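House rules for hand-held grippers, or how we stopped arguing about tape

I have been promising to write this one up since November, when Grażyna Głowacki sent me a very kind message asking how we keep our recording sessions tidy over here, and I replied with one line and a smiley face. Sorry, Grażyna! You deserved better, so put the kettle on.

When I joined the Esemura group we had a rulebook. It was 21 pages long and I don't think anyone had read past the bit on fire exits. It had come over more or less whole from the Bielecka workshop, where they have proper big arms behind proper fences, and very little of it made sense for people sitting at a small table with a gripper in each hand. So over a couple of long afternoons So-yul Myung and I went through it with a pencil, and what we had left fitted on 2 sides of paper. It has grown a bit since (these things do), but it still goes up on the wall in one piece.

The first rule is that the table gets taped and stays taped. We had a terrible run with the old Tusteo recordings, 2795 of them, where the table had been nudged at some point and you couldn't say when. I spent most of a spring on that and I would not wish it on anyone. Now if the tape lifts, you stop, put it right, and write a line in the log with the time. Even if it was only a whisker. Especially then, I'd say.

The second is cables. Look where they run before you sit down, and then look again once you're holding the grippers, as they sit quite differently when your arms are out. So-yul is stricter than I am on this and she is right to be. I've been known to put a foot on one.

Then there's the matter of speed, which took us the longest to agree on. The Cernard people wanted a number, so many seconds for each lid or drawer, and we tried it for a while, and everybody rushed. What we say now is: move as you would if someone were handing you a full cup of tea. It's not very scientific, I know, but new people understand it straight away and their hands slow down.
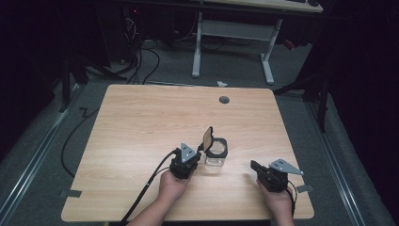

Small things with hinges need the most patience of all. With a little clear box and a flip-up lid, our rule is that you never push the lid past where it wants to go, and you don't chase the box if it slides. Let it stop, come back to it, and mark the attempt as a slip in the log. A slip is a perfectly good recording so long as it's labelled as one, and I do wish I'd understood that in my first year, when I quietly deleted all of mine.

Last of all, breaks. Your wrists will tell you, but they tell you late, so we swap over well before anyone starts grumbling. Grażyna, I'll post you a copy of the sheet, pencil notes and all, once I've found an envelope big enough.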